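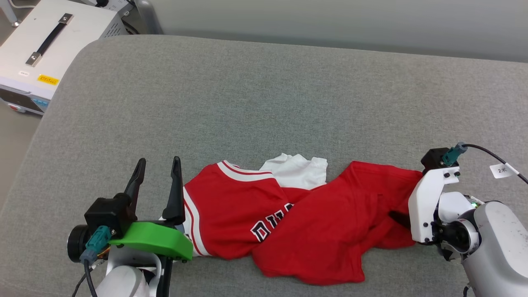

A red shirt with white and dark red trim, on gray upholstery.

When the football club in Sulladport changed its shirt supplier two summers ago, 447 old shirts were left in the storage room under the stand. Some had no sponsor, some had the wrong sponsor, and a few still carried the name of a player who left before his first match. The club wanted to throw them away. Bukola Usman asked if she could have them.

She had a small repair shop on Abdelaziz Street at that time, mostly zippers and trouser hems. Jersey fabric was not her specialty. "I cut the first one with normal scissors and it rolled up like a leaf," she told me when I visited in July. "So I had to learn from zero."

What she learned became Lillix, a workshop where people bring sports shirts that they cannot wear anymore but also cannot give away. I come from a country where every family keeps such shirts in a drawer, and I was curious what one can do with them.

The most common wish is a simple one – make it fit again. A shirt from school years can be opened at the sides and widened with a strip of new material. Usman charges 36 for this, including the washing, and it takes her one evening. The color is the difficult part. Red is the worst of all, she says, because every factory has its own red and the sun changes each of them in a different way. 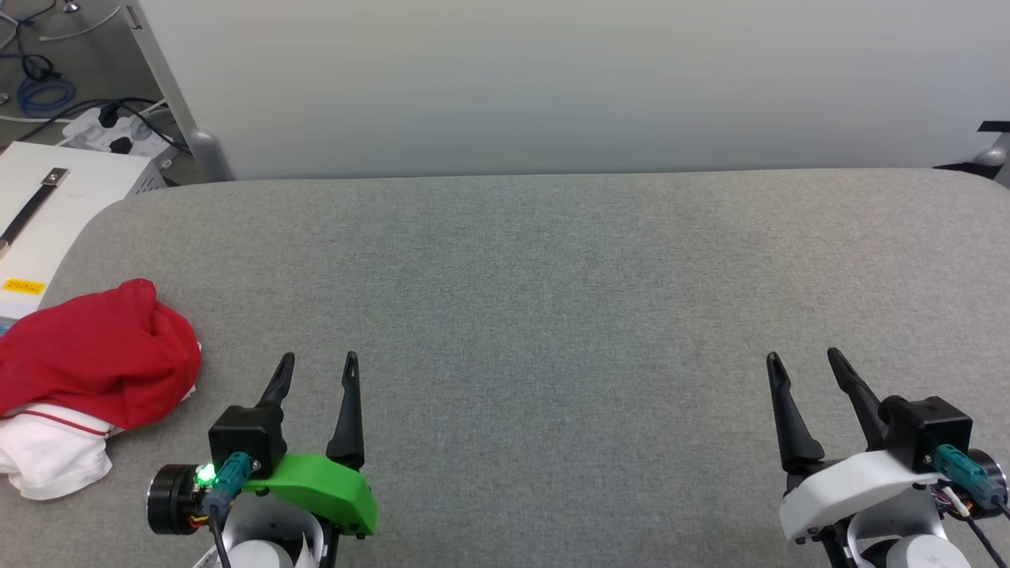
For this reason she keeps a shelf with 53 rolls of plain jersey, bought from a mill called Tranoreo that closed its doors last winter. When those rolls are finished, she does not know where she will find the same weight. The new fabric on the market is thinner, and when it is sewn to an old shirt, the seam pulls to one side after some washes.

The second wish is the blanket. It needs many shirts, and the customer must accept that the sleeves will be lost. Some people change their mind at the table, with the scissors already in her hand, and she lets them go home. One man came back three times before he agreed, and then he asked to keep the collars in an envelope.

Of the old club shirts, 200 are still waiting in boxes. The rest became bags, pillow covers and one very long curtain for the clubhouse.

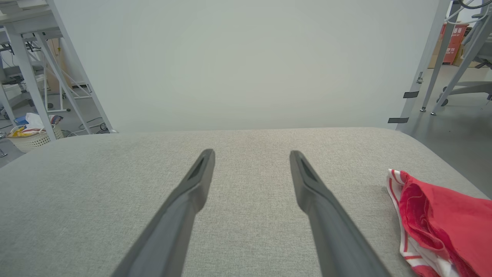

How should an old jersey shirt be stored before it goes to a repair shop?

Wash it cold, inside out, and let it dry flat, away from the sun. Then fold it loosely and keep it in a cotton bag. A hanger stretches the shoulders, and printed numbers can stick together if they are pressed against each other in a warm closet.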